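**Grurnance kitchen arm – April report, for Isla Shearer**

Dear Isla,

Thank you again for your patience over the winter, and for the second part of the grant, which has kept all of us at the workshop happily busy. Most of this month went into the simulated kitchen, where we try everything before we let the real arm near Toivo's cabinets (he built them himself and is rightly fond of them!). We ran the drawer task 300 times and the arm got the drawer open in 72 percent of the runs, well up from March.

The jar task is slower going. We wanted the arm to deal with the drawer first and then pick the spice jar off the counter.
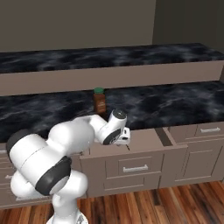 Toivo thinks the wrist comes in too low, and I agree with him – he has a new approach path half written and hopes to test it on Tuesday. Spending on parts stands at almost $22 for the month, mostly screws and cable ties. I'd still like to order the Zirkell joint cover before May, if you're happy with that.

Warmly,
the Grurnance bench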